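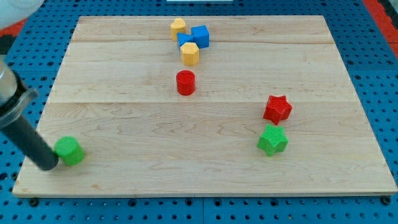 An edge-glued panel is a single board made from narrow strips of solid wood bonded along their long edges. The strips let a mill produce wide, flat stock from trees that are not wide themselves. The joints can be read from the face. On a light maple board of this kind, two straight seams run across the surface, one near the back edge and one close to the middle, and the grain pattern belongs to each strip separately. Faint darker knots are visible in the pale wood. The blocks standing on it, among them a green cylinder, a red cylinder and a yellow hexagonal prism, rest on their flat ends, so the board is serving as a level surface and its flatness matters more than its appearance.

Grain and movement

Wood gains and loses moisture with the air around it. It changes very little in length and noticeably in width. The change along the growth rings is larger than the change across them, commonly close to double, and this difference is what makes a flatsawn strip cup. Gluing narrow strips together does not stop the movement. The total change in width stays much the same as for one wide board. What is reduced is the depth of the cup, which is divided among several small curves.

Opinions differ on ring orientation. The older rule is to alternate the rings up and down from strip to strip. Yeo's shop notes, which we follow for the bench exercise, put the best face up throughout and rely on stable stock and good storage. Either is acceptable in your report, but state which one you used.

Edge preparation

Joint both edges immediately before gluing. An edge left overnight should be given one more light pass. Check for square along the full length, then close the joint dry under hand pressure. No light should show. A very slight hollow in the middle of the length (a sprung joint) is permitted on long strips – it is not to be used on anything under 300 mm.

If the fence is off square by a small angle, run one strip face in and its neighbor face out. The two errors cancel and the panel comes out flat.

Glue-up

Use the PVA supplied with the Sarkik clamps. Spread a thin, even film on one edge only and rub the joint once to wet the other. Open time in the lab is 7 minutes in November conditions and shorter in warm weather. Place clamps alternately above and below the panel. Tighten from the center outward until a fine bead appears along the seam, then stop. Too much pressure drives glue out and leaves a starved joint, which usually fails in the glue line with little wood attached.

Leave the clamps on for 2 hours. Do not plane until the following session. Glue adds water to the wood beside the joint and swells it, and a surface planed at this stage will show a shallow groove at every seam once it dries.

Testing flatness

Lay a straightedge across the strips, along them, and on both diagonals. Record the largest gap with a feeler gauge. Winding sticks show twist that the straightedge can miss. For a surface that has to carry small upright objects, cylinders in particular, twist is the more serious fault. The panel itself will rock on its support and disturb everything placed on it.

Upright blocks are a reasonable informal check. A cylinder with a true end stands without rocking on a sound joint. Set it across a seam and try again – a step between strips can be felt before it can be measured.

Finish

Apply the same finish to both faces and all edges. A panel sealed on one face only takes up moisture unevenly and will bow.

For next time

Read the Yang and Lambrechts handout on moisture meters. Bring your offcuts, labeled by strip, and 15 measurements of panel width taken at the same mark. Eun-seong Yoon has the spare feeler gauges.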